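Accueil – Actualités – Offres – Groupes de travail – Contact

Appel à participation : relecteurs et opérateurs pour le guide Vullomska sur les robots de service en salle de bains

Publié le 21 juin 2023

Vullomska prépare la deuxième version de son guide de bonne pratique pour l'emploi de robots humanoïdes et de bras mobiles dans les pièces d'eau : hôtels, résidences, logements témoins. La première version comptait 23 règles. Plusieurs se recoupent et deux se contredisent sur la distance à garder entre l'opérateur et le robot. Nous cherchons 14 personnes pour reprendre le texte et le confronter au terrain.

Profils recherchés

– opérateurs ayant déjà conduit un robot à deux bras, en téléopération ou en mode autonome surveillé ;
– gouvernantes, agents d'entretien et responsables d'étage, sans connaissance technique demandée ;
– personnes chargées de la prévention des risques ;
– juristes ou délégués à la protection des données. Les miroirs renvoient l'image de ceux qui se trouvent dans la pièce, et la règle actuelle tient en une phrase.

Travail demandé

Chaque participant relit les chapitres qui lui sont attribués et remplit une grille de 56 points. Les principaux sujets sont l'approche d'un plan de toilette, la position des pinces au-dessus d'une vasque, les câbles au sol, les portes laissées ouvertes ou fermées pendant l'essai, la place de la personne qui surveille et la consigne d'arrêt. Les désaccords sont notés tels quels dans la grille, on ne cherche pas à les lisser.

Les opérateurs assurent en plus deux journées d'essai chez Bakmont, dans l'appartement Ayele. Une personne surveille le robot pendant toute la durée de l'essai et ne fait rien d'autre. Les chaussures fermées sont obligatoires. Les badges sont fournis à l'entrée.

Conditions

La relecture se fait à distance, entre septembre et février. Une indemnité forfaitaire de 2000 euros est versée aux opérateurs à la remise de la grille. Les autres relecteurs sont payés à la journée, selon le barème joint à la convention. Les frais de déplacement sont remboursés sur justificatif. Le guide est rédigé en français – une bonne lecture de l'anglais technique est utile pour les annexes.

Candidature

Envoyer une page de présentation et, pour les opérateurs, la liste des matériels déjà utilisés, à l'attention d'Abrehet Assefa, coordination du guide. Préciser les chapitres souhaités. Les salariés de fabricants peuvent postuler s'ils déclarent leur employeur, qui figurera dans la liste des contributeurs.

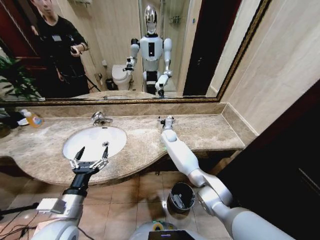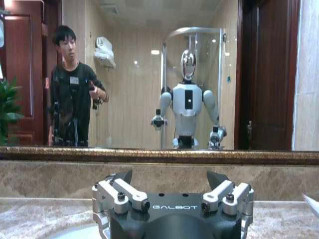

Robot humanoïde devant un plan de toilette en marbre, avec une personne visible dans le miroir.

3 commentaires – 14 partages

À lire aussi
Grille de relecture : mode d'emploi
Compte rendu de la réunion de février
Stellstead rejoint le groupe « Pièces d'eau »
Téléopération : qui tient l'arrêt d'urgence ?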